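Killing off the postman

I did it at last. I deleted the postman. He'd been in the novel from the very first page, whistling up the lane to Heton with his bag over his shoulder, and I have spent the best part of two years being fond of him. He was funny. He had a bad knee and views on gravel. He also had no reason whatsoever to be in the book, as Kimie Tanabe had been telling me since December, and on Thursday's draft (I name my drafts after whatever mood I'm in, don't ask, this one was an Agatha sort of afternoon) he finally went.

Well, I say deleted. I've moved him into a file called Spare People, where he can talk to the vicar's twin sister and the man who sold eels.

For anyone new here, I'm writing a mystery set in a made-up village in the marshes, and I belong to a little writing group in Prudimthorpe that meets in the room over the bakery. We read out 700 words each and then everybody says what they think. That's the whole system. Genalyn Cruzado keeps time on her phone and she is merciless, she once stopped me between "the" and "body".

The trouble with the postman started when Kimie asked what my first chapter was for. I said it was for setting the mood. She said, "And when does somebody want something?" I went through it that night with a pencil and the answer was page 5. Before that there was a great deal of weather, a hedge, the postman, the knee, and a letter that turned out to be a gas bill. I was rather proud of the gas bill! It was meant to throw people off the scent, except that there wasn't a scent yet to throw them off.
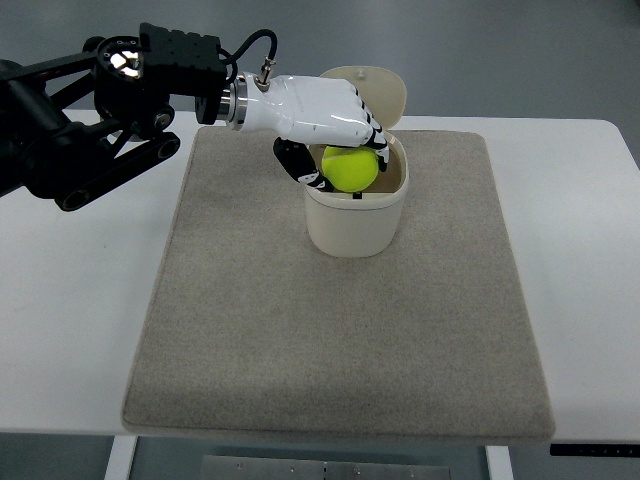
So the new opening has Mrs Padilla standing in her kitchen, wanting her sister's ring back. She's wanted it for thirty pages in my head and only now does she get to say so out loud. I wrote the whole thing in one go at six in the morning with my coat on over my pyjamas, and when I read it back it had a pulse. Not perfect by a long way – she says "well" at the start of nearly every line, and I do that too, so I know where she got it from.

I took it to the group and read it much too fast. Fergal Scanlon (he writes sea stories, very good ones, lots of rope) liked the ring and didn't like the kitchen. He thought too many books start in kitchens. Leonora Dimaculangan said where else would you have a row with your sister, and they went at it for so long that Genalyn forgot to time them. I just sat there eating a cheese scone and feeling pleased that people were arguing about something I'd made up.

What I hadn't bargained for is how much the postman was holding up. He found the glove in chapter nine. He was the only one who'd seen the light on in the boathouse. I've got bits of plot hanging loose all over the place now, and I've been going round trying to hand his jobs out to other people. The glove can go to the schoolteacher. The boathouse is harder, she'd have no business being down there at that hour, unless she's up to something, and now of course I think she might be up to something. She was only supposed to teach long division.

My friend Milagros Pascual, who reads everything I write whether she wants to or not, misses him dreadfully. She rang me up about it. She wants him to have his own book, with the knee. I said I'd think about it and then I lay awake until all hours thinking about it, and he's got a dog now.

Anyway, I'm on page 80 of the new draft. I'm allowing myself one morning a week to go back and fiddle, and the rest of the time it's onwards only, even when I know there's a chapter behind me with two different doctors in it who are the same doctor. I've written DOCTOR on a bit of paper and stuck it to the lamp. There's another bit underneath that says GLOVE??

If you've ever had to cut somebody you loved from a story, do tell me in the comments how you patched the hole, I could use the help. I'm reading the boathouse chapter to the group next, and I still don't know who saw the light.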